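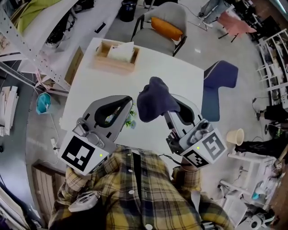
*Aufnahme mit zwei Handgreifern am weißen Tisch. Rechts klemmt ein dunkelblaues Stoffteil.*

15. April 2022

Der zweite Durchgang unserer Textildaten ist ausgewertet, und ich schreibe die Ergebnisse auf, bevor der nächste Umbau anfängt. Wer den Beitrag vom Dezember gelesen hat, kennt den Aufbau: Wir führen die Greifer von Hand, zeichnen Bild und Lage auf und trainieren daraus eine Strategie für den zweiarmigen Zendik. Der Roboter selbst ist beim Aufnehmen nicht beteiligt.

Im Dezember hatten wir 300 Demonstrationen, alle von mir. Die gelernte Strategie konnte ein flach liegendes Stoffteil aufnehmen und ablegen, viel mehr nicht. Lag der Stoff zusammengeknüllt da, fuhr der rechte Greifer meist daneben oder blieb darüber stehen. Dilani Miah hat damals vermutet, dass es weniger an der Menge liegt als an meiner Art zu greifen: immer dieselbe Seite, immer dieselbe Höhe, fast immer dieselbe Geschwindigkeit.

Diesmal haben wir deshalb zu viert aufgenommen: Dilani, Nimal Karunaratne, Chaminda Khan und ich. Herausgekommen sind 2.585 Durchläufe. Nach dem Filtern mussten 578 davon weg, fast immer wegen der Lageverfolgung. Die Marker an den Greifergehäusen müssen für die Kamera lesbar bleiben, und wer die Handgelenke stark eindreht, verdeckt sie. Kurze Lücken interpolieren wir. Bei längeren verwerfen wir den ganzen Durchlauf, weil die Strategie sonst Sprünge lernt, die nie jemand ausgeführt hat.

**Was sich geändert hat**

Die wichtigste Änderung betrifft die Aktionen. Bisher haben wir die Greiferposition im Tischkoordinatensystem vorhergesagt. Jetzt sagen wir relative Bewegungen vorher, bezogen auf die aktuelle Lage des jeweiligen Greifers, dazu die Öffnungsweite. Pro Vorhersage gibt das Netz 16 Schritte aus, von denen wir nur die erste Hälfte ausführen und dann neu planen. Das macht die Bewegung etwas unruhiger, aber der Roboter reagiert, wenn der Stoff verrutscht.

Außerdem räumen wir die Umgebung nicht mehr frei. Taschentuchbox, Pflanze, Stühle, Leute am Regal, alles bleibt, wo es gerade ist. In der ersten Runde hatten wir vor jeder Aufnahme aufgeräumt, und die Strategie kam dann mit jedem fremden Gegenstand am Tischrand schlecht zurecht.

**Ergebnis**

Das Aufnehmen aus dem Knäuel klappt jetzt zuverlässig genug, dass wir es nicht mehr einzeln beobachten müssen. Die Übergabe von rechts nach links ist besser geworden, bleibt aber der schwächste Teil. Typischer Fehler: Der linke Greifer schließt zu früh und erwischt nur eine Falte, und sobald der rechte loslässt, fällt das Teil herunter. Bei dunklen Stoffen passiert das öfter als bei hellen. Ich vermute, dass das Kamerabild dort zu wenig Struktur hat, belegt ist das noch nicht.

Interessant war der Vergleich mit gleicher Datenmenge. Farzana Liyanage hat aus dem neuen Satz 300 Durchläufe gezogen, gemischt über alle vier Personen, und damit noch einmal trainiert, mit den neuen Aktionen auf beiden Seiten. Das Modell schnitt beim Knäuel klar besser ab als das mit meinen 300 vom Dezember. Ganz sauber ist der Vergleich nicht – die Umgebung war ja auch eine andere –, aber Dilanis Vermutung stützt er.

**Offen**

- Die Öffnungsweite rauscht bei kleinen Werten. Chaminda schreibt die Kalibrierung neu.
- Durchläufe, in denen zwischendurch neu gegriffen wird, sind bisher nicht extra markiert. Für die Übergabe wären gerade die nützlich.
- Der Test am zweiten Standort in Matham steht aus. Dort ist das Licht anders und der Tisch niedriger.
- Rezaul Bepari möchte die Daten im Ganirier-Format haben, damit seine Gruppe sie mit ihrem Code laden kann. Das Skript dafür läuft, die Dokumentation fehlt.

Als Nächstes nehmen wir nur Übergaben auf, mit dunklen und hellen Teilen im Wechsel. Die Filterregeln bleiben unverändert, damit die Zahlen vergleichbar sind.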